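제5장 결별 발표문은 어떻게 기사가 되는가

이 장에서 다루는 내용
공동 입장문의 구조와 관용구
익명의 ‘측근’이 등장하는 순서
발표 시각과 편집국의 사정
사생활 보도에서 확인할 수 있는 것과 없는 것

연예부에 배치된 신입 기자가 가장 먼저 외우게 되는 문장은 “서로를 응원하는 좋은 동료로 남기로 했다”이다. 외우려고 애쓸 필요는 없다. 첫 분기가 지나면 손가락이 알아서 친다. 결별한 두 사람이 실제로 서로를 응원하는지 확인한 기자는 드물고, 확인할 방법도 마땅치 않다. 응원은 대개 조용히 이루어지는 모양이다.

앞 장에서 우리는 열애 보도를 살펴보았다. 열애 보도의 재료는 주로 사진과 목격담이고, 당사자는 침묵하거나 “사생활이라 확인이 어렵다”고 답한다. 결별 보도에서는 사정이 뒤집힌다. 당사자 쪽에서 먼저 문서를 보내온다. 문서는 짧고, 맞춤법이 깔끔하고, 읽고 나면 알게 된 것이 거의 없다. 그런데도 그날 저녁 가장 많이 읽히는 기사가 된다. 이 장은 그 짧은 문서 한 장을 지나치게 오래 들여다볼 예정이다.

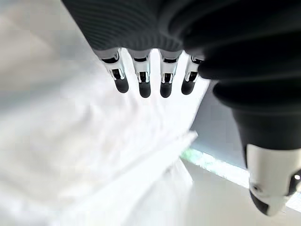
그림 5-1 한 줄로 늘어선 로봇 손가락. 끝부분은 검고 둥글다.

사례: 미란다와 호블란의 일요일

2026년 8월 9일 일요일 밤, 가수 엘로이자 미란다(Heloísa Miranda)와 배우 에베 호블란(Ebbe Hovland)이 공동 입장문을 냈다. 두 사람은 드라마 〈Vik〉에서 남매로 출연하다가 연인이 되었는데, 당시 홍보팀이 이 설정을 얼마나 곤란해했는지는 지금도 업계의 술자리에서 회자된다. 입장문은 소속사 벨루스(Belus)의 홍보 책임자 보르길드 달렌(Borghild Dalen)의 이름으로 배포되었다. 본문은 다섯 문장이었다.

“저희 두 사람은 오랜 대화 끝에 각자의 길을 걷기로 했습니다. 이 결정은 깊은 존중 속에서 이루어졌습니다. 저희는 앞으로도 좋은 친구로 남을 것입니다. 이 시기에 사생활을 존중해 주시기를 부탁드립니다. 엘로이자의 새 음반은 예정대로 10월에 발매됩니다.”

마지막 문장에서 눈을 멈춘 독자라면 이 과목에 소질이 있다. 입장문의 앞부분은 누구의 이름을 넣어도 성립한다. 정보라고 부를 만한 것은 음반 발매 시기 하나이고, 그것은 이별과 관계가 없거나, 관계가 있다고 아무도 증명할 수 없다. 주간지 《테르카노》(Terkano)의 기자 빌고트 이삭손(Vilgot Isaksson)은 이 문장을 기사 첫머리로 끌어올렸다. 제목은 “미란다, 10월 컴백… 호블란과는 결별”이었다. 달렌은 다음 날 편집국에 전화를 걸어 유감을 표했다고 하는데, 제목을 고쳐 달라는 요청은 하지 않았다.

왜 하필 일요일 밤인가

결별 발표의 시각은 우연히 정해지는 일이 드물다. 일요일 밤의 편집국에는 당직 기자 2명과 식은 커피가 있다. 추가 취재를 할 사람이 모자라므로 입장문은 거의 원문 그대로 실린다. 월요일 아침에 출근한 사람들이 무언가 물어보려 할 때쯤이면 첫 기사는 이미 널리 퍼져 있고, 그 기사의 문장이 곧 입장문의 문장이다. 보내는 쪽에서 보면 교정까지 봐 주는 고마운 인쇄소를 하나 얻은 셈이다.

《테르카노》의 편집장 잉에예르드 바클룬드(Ingegerd Backlund)는 이 관행에 맞서 ‘24시간 원칙’을 세웠다. 입장문을 받으면 우선 발표 사실만 짧게 싣고, 해설과 배경 기사는 24시간이 지난 뒤에 낸다는 내용이다. 원칙은 훌륭했고, 조회 수는 그렇지 못했다. 경쟁 매체들이 ‘두 사람의 사랑을 돌아보는 화보’를 올리는 동안 《테르카노》의 독자는 발표 사실만 짧게 읽었다. 원칙은 지금도 사내 규정집에 남아 있으며, 이삭손의 말에 따르면 규정집은 복사실에 있다.

‘측근’의 등장

입장문이 침묵하는 부분은 곧 측근이 채운다. 측근은 이름도 직업도 없지만 놀라울 만큼 부지런하고, 문장을 끝맺는 솜씨가 좋다. 미란다와 호블란의 경우에도 측근은 월요일 오후에 나타나 “두 사람은 일정이 너무 바빠 자주 보지 못했다”고 밝혔다. 화요일에는 또 다른 측근이 “마지막 여행지였던 플룬딘뷔(Flundinby)에서 이미 분위기가 좋지 않았다”고 덧붙였다. 첫 번째 측근에 따르면 두 사람은 여행을 갈 시간이 없었다. 두 측근이 서로 만난 적은 없는 듯하다.

학생들은 흔히 측근이 기자의 창작이라고 의심한다. 그런 경우도 있기는 하다. 그러나 이 책의 관심은 더 흔하고 더 까다로운 경우, 즉 측근이 실재하며 그에게 분명한 이해관계가 있는 경우에 있다. 바쁜 일정 탓에 헤어졌다는 설명은 어느 쪽의 광고 계약도 해치지 않는다. 여행지의 분위기가 나빴다는 설명은 대개 한쪽의 평판을 조금 더 해친다. 익명 발언을 읽을 때는 그 말이 누구에게 편리한지를 먼저 적어 두고, 사실 여부는 그다음 줄에 적는 습관을 들이자.

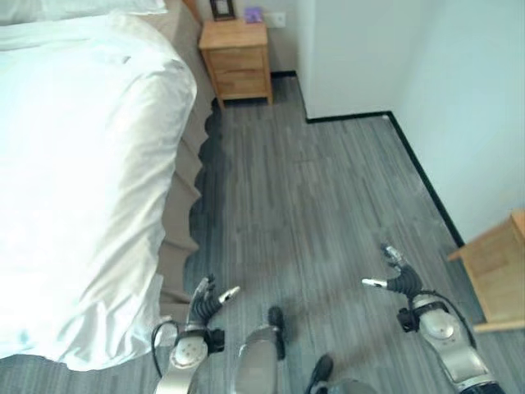

그림 5-2 흰 이불을 덮은 침대와 서랍이 두 개 달린 협탁. 바닥은 회색 나뭇결무늬이다.

사생활이라는 단어의 쓰임

“사생활을 존중해 달라”는 요청은 사생활의 일부를 공개하는 문서에 실려 도착한다. 이 모순을 비웃기는 쉽고, 이 장의 초고도 한 쪽 넘게 비웃었다가 줄였다. 당사자의 처지에서 보면 요청에는 일리가 있다. 알려진 사람의 결별은 어차피 알려지고, 먼저 말하지 않으면 남이 더 나쁜 형태로 말한다. 공개할 범위를 스스로 정하려는 시도까지 위선이라고 부르면, 남는 선택지는 완전한 은둔이나 완전한 생중계 정도일 것이다.

다만 그 범위를 누가 정했는지는 따져 볼 수 있다. 공동 입장문은 문법상 ‘저희’가 주어이지만, 초안은 보통 한쪽 소속사에서 나온다. 호블란의 대리인은 발표 이후 별도의 문서를 내지 않았고, 입장문에 호블란의 차기작은 언급되지 않았다. 여기까지는 확인할 수 있는 사실이다. 그가 초안을 보고 서운해했는지는 확인할 수 없으므로, 서운해했을 것이라는 문장은 칼럼에는 쓸 수 있어도 기사에는 쓸 수 없다. 칼럼에 쓸 때에도 한 번쯤 망설이기를 권한다.

주요 용어

공동 입장문: 당사자 전원의 이름으로 발표되는 문서. 전원이 썼다는 뜻은 아니다.
측근: 당사자와 가깝다고 소개되는 익명의 발언자. 거리의 단위는 정해져 있지 않다.
원문 게재: 배포 문서를 수정 없이 싣는 일. 인용 부호를 빠뜨리면 다른 이름으로 불린다.
후속 침묵: 발표 이후 당사자가 일절 답하지 않는 기간. 음반 홍보가 시작되면 끝나는 경향이 있다.

이 장의 구성

1절에서는 입장문의 관용구를 유형별로 정리하고, 같은 문구가 소속사마다 어떻게 변주되는지 살펴본다. 2절은 익명 취재원의 표기 방식을 다룬다. ‘측근’, ‘지인’, ‘관계자’의 차이를 설명하려고 했으나 집필진 사이에서도 의견이 갈려, 두 가지 견해를 나란히 실었다. 3절에서는 발표 시각과 기사량의 관계를 검토하며, 《테르카노》의 24시간 원칙을 다시 불러낸다. 재결합 보도는 분량 문제로 다음 장에 넘겼다. 미란다와 호블란에 관한 내용도 그때 일부 수정될 수 있다.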